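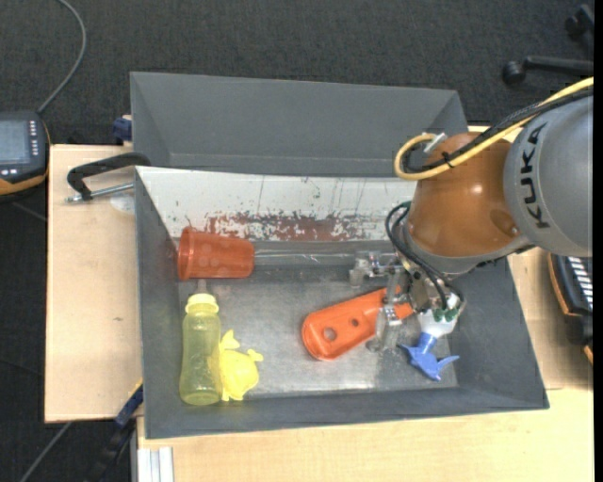
A KUKA arm over a bin of mixed plastic items. Clear and translucent objects remain among the harder things to pick.

The question of whether a machine can tidy a kitchen is usually put too broadly to be answered. Tidying is several dozen tasks that share a room. Some of them were solved on factory lines years ago, some are close, and a few have barely moved in the time I have been following the field. I would like to look at one of the smaller ones, which is taking an object out of a container and putting it somewhere else.

On a shop floor this is called bin picking. Where the parts are identical and rigid, it works. The packing line at Ollumcombe has run a picking cell for moulded fittings since before I first visited, and the staff there treat it much as they treat the compressor. It has one part number, one gripper and one lighting arrangement. When the supplier changed the colour of the fitting, the cell was down for two shifts while the vision settings were redone, and everyone involved regarded that as a good result.

A household drawer has no part number. It contains a bottle, a cup, a toy with awkward projections, something flat with holes in it, and something clear. The clear item deserves attention. Most depth cameras work by reading light that comes back from a surface, and a transparent surface sends much of it elsewhere. The sensor then reports the floor of the bin, or nothing, or a scatter of points floating above both. A person copes with the same object by catching a highlight along one edge and guessing the rest.

I spent part of December going through trial logs from Zhong, a small integrator that tests picking software on mixed plastic goods. Their record for the month covers 1119 attempted picks. Of these, 111 were logged as failures, which gives a success rate of slightly over 90 per cent. That figure would look respectable on a brochure. It looks different once you apply it to a dishwasher. A household of four can easily put 44 items through in a day, and at the same rate that leaves four or five of them dropped, jammed or abandoned in the rack. Somebody has to deal with each one, and dealing with a jammed machine takes longer than putting away a cup.

The type of failure matters as well. A missed grasp costs a few seconds and can be retried. A grasp that holds and then slips during the transfer costs a glass. The Zhong logs do not separate the two, and neither do most of the published results I have read. I would give up a good deal of headline accuracy for a column that did.

Goro, the software used in those trials, is competent. It chooses a grasp quickly and it recovers from a miss without being told to. The competing package, Clurau, is slower and more cautious, and on soft packaging I think it is better. Neither knows what an object is for. A bottle on its side is a cylinder with a preferred grasp axis. Whether the cap is done up is not part of the model, and in a kitchen that is the first thing anyone checks.

There is also the matter of the surroundings. An industrial arm is bolted down, cabled, fenced or otherwise supervised, and programmed by someone who is paid to stand beside it. The cost of the arm is a modest share of the total. Integration, fixturing and labour make up the remainder, and none of these gets cheaper when the machine is moved into a house — the opposite, if anything, as every house is a new site.

My own position is that mixed picking is ready for shops and warehouses wherever a person is already nearby to clear faults, and that it will be useful there well before it is reliable. Sorting returned goods is a sensible place to begin. Breakage is tolerated, speed is secondary, and the alternative is a dull job that is difficult to staff.

For the home I would want to see a failure rate of one in several thousand, on objects the system has not met before, with glass included. I have seen no results near that. Until I do, I will keep unloading the dishwasher by hand, a job that takes me almost 2 minutes when the cutlery basket is light.

We use cookies to remember your preferences and to measure how this site is used. By continuing to browse you agree to our use of cookies. Manage settings | Accept all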